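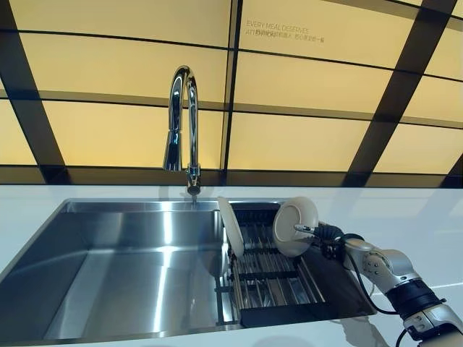
Chapter 2
How a Book Finds Its Readers

A publisher must describe a book before most people can read it. The short text on the back cover is called the blurb, and many buyers read nothing else before they decide. A good blurb starts from one concrete thing. For a novel set in a family kitchen, the writer may begin with a cream-colored bowl held over a dish rack beside the sink, and leave the family quarrel for the second sentence. Gwendolyn Doucet, who edited fiction at Makris, limited her blurbs to 34 words for the opening paragraph - she counted them by hand.

Prizes and lists come later. When a title is chosen for a list, the publisher usually prints a new cover with this news on it. Kuvero, a small house, waited until December to do this for a novel by Stelios Fragkou, and 22 shops had already returned their copies.

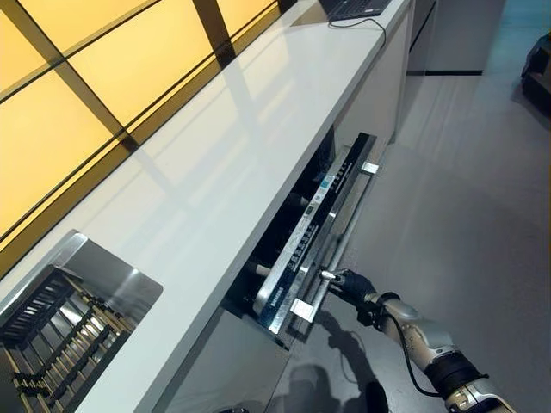

2.1 The Review Copy

A review copy is sent to critics before the day of sale. It is often printed on cheaper paper and may still contain errors, so a critic should compare each quotation with the final text.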